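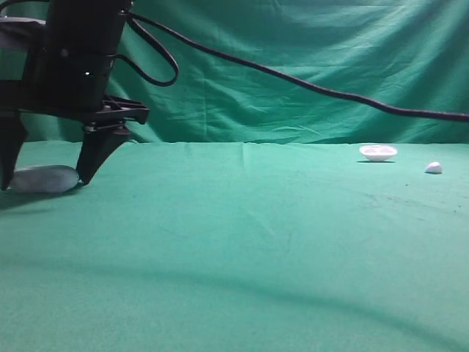 Gray oval piece on the green cloth, sorting table, Whiteley room

Progress report to the Gradovstead small grants program, second period
Project: Luldale household goods sort

Hi everyone, and thanks for the extra week! I know the first report was mostly me talking about shelving, so I'll try to get to the goods themselves this time (there is still a bit about shelving, sorry).

The big news is that the sorting table is finally working the way I wanted it to. We put the green cloth down in March and I can't believe we spent so long without it. The old bare top was hard on my eyes by mid-afternoon, and small gray and white things just disappeared on it. On the green you can find an edge right away. The flat oval piece in the photo is a good one to show you: smooth, a little glossy, gray all over, and on the old top I'd have put my elbow on it. It's still in the "unmatched" group for now. I thought lid at first, then I wasn't so sure, and I'd like to go through the rest of the kitchen boxes before I give it a label.

As for numbers, we have 483 items logged so far. Of those, 129 are in the unmatched group, meaning lids, bases, inserts and other loose parts that clearly belonged with something once. That's higher than I guessed in the application, and it's where most of my hours have gone. You get a lid in one box and its dish four boxes later, and the only way I've found to deal with it is to keep all the loose parts together by shape and color and go back through them every time a new box gets opened. Slow, but I do love it when a pair turns up.

We still have 44 boxes sealed. The ones from the Menovik storage unit are the biggest and the worst labeled ("misc," "misc 2," and my favorite, "kitchen?"), so I've left those for the next period and plan to open them in order from the door inward.

Money. We're inside the budget on supplies. The cloth came in under what I'd set aside, and I used the difference on more tissue and a second roll of tags. The line for shelving is spent. I did ask for four units and the room only takes three without blocking the window, so the third one is a bit wider than planned and the total came out even. Receipts are in the same folder as last time.

Things that are behind: the printed list for the Luldale library. I'd promised a draft by now and what I have is a spreadsheet with a lot of question marks in the description column. I'd rather send you something useful a little late. If a partial list would help on your side, just say so and I'll send the finished groups (glassware and linens are both done, and linens look really nice!).

One request. Could we move the closing date for the unmatched group only? Everything else can stay on the schedule we agreed, but I'd like to have every Menovik box open before I call a loose part a true orphan. After that, the leftovers can go to the craft swap as planned.

Next period I'll be opening boxes, matching parts and finishing the list, in that order. The room is unlocked from 9 a.m. if any of you want to stop by and look over the table.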